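# Lolalura: shadow-jitter episodes for a tabletop arm

Data card, second revision. Maintained by Serena Orlandini, with Marcus Lindgren answering for the renderer.

## What it is

Lolalura holds 264 simulated episodes of one arm working over one cluttered table. We made it to test a small idea called Hầu: while training a grasping policy, change the lighting between copies of an episode and penalize the policy for caring. The objects stay put. The shadows do as they please.

## Splits

- train: 186 episodes
- validation: 44 episodes
- test: the rest, and please leave it alone until the end

Each episode stops at 500 steps, by which point the policy has either finished or is admiring the table.

## Result so far

Hầu helps when a large shadow falls across the target. It does very little for thin parts, and it made the wrist view slightly worse in Marcus's first run. He blames the weighting. Serena blames Marcus. Both runs are in the logs under `romaston`, named after the machine that overheats.

## Known problems

- Every surface is cleaner than any table we have ever owned.
- Several parts are gray, on purpose. We regret this every Thursday.
- Close views can be mostly shadow. Don't filter them out, they are the hard cases.
- Nothing has been tried on a real arm. Claims about real arms are yours to make and defend.

## Loading

Read `index.csv` first. Camera names changed in December and the old ones still work, with a warning you will learn to ignore.

## Sample views

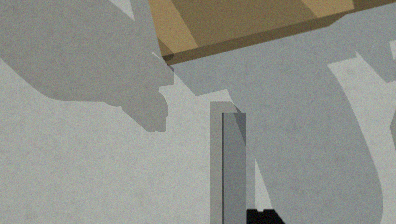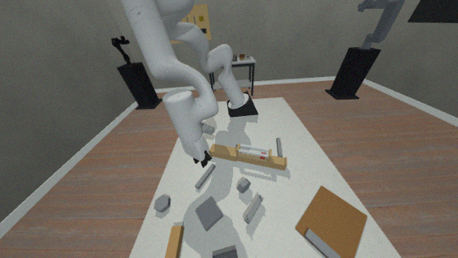
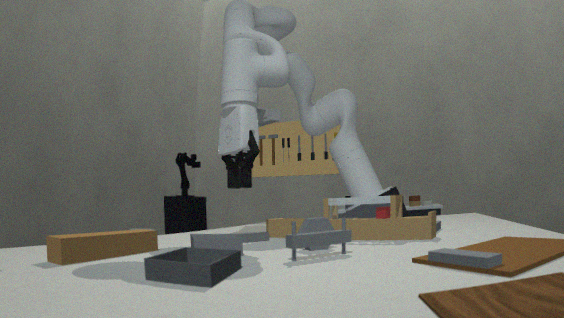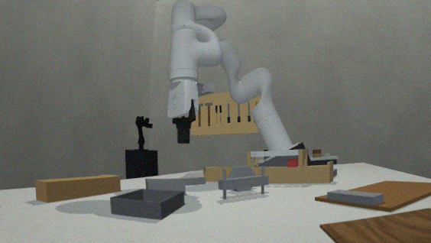 Simulated renders from Lolalura. First, a close view with the gripper finger at the bottom; the other three show the white arm over the table, gripper empty in mid-air in the last two.

Related
- Borkcombe: the same idea, with textures
- Romaston run logs
- Hầu training notes (unfinished)

Questions to Serena Orlandini or Marcus Lindgren | © the Lolalura authors | Back to top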